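Toy bricks draw a crowd at Trimside open day

The queue for the robot table at Trimside went out of the door and halfway down the stairs in January, and no wonder! Visitors to the workshop's open day got to stand close to a pair of robot arms working on a job any parent will know well: sorting out toy bricks.

"I came for the free coffee and stayed two hours," said Jucélia Guimarães, who had brought her daughter along.

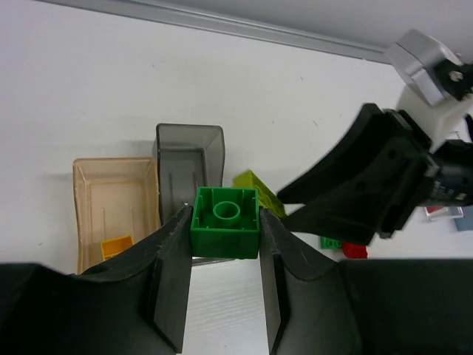

Su-bin Seo, who looks after the arms, was on her feet all day answering questions, and there were plenty of them. Can it feel the brick? Does it get bored? What happens if you swap the colours round? (Her answer to that last one was to hand over a couple of bricks and let people choose.) She told one group that small, shiny pieces are much harder for a machine to handle than they look, and that a toddler would still beat it most mornings.

Upstairs, Tsz-kin Cheung gave a lively talk on how the team writes up its practice runs, 2584 of them so far, good and bad alike. Henryk Czerwiński had a smaller table by the window with old grippers to pick up and squeeze, which went down very well with the under-tens.

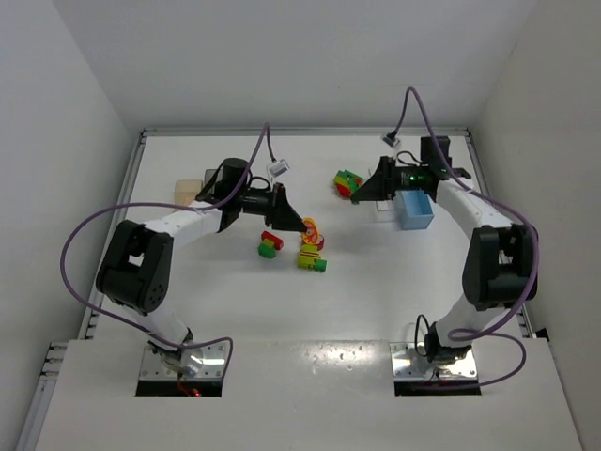 The two arms at the brick table during the Trimside open day.

In all, 162 people signed the visitors' book. Trimside hopes to open its doors again before the summer, with longer hours and a second talk at 2 pm.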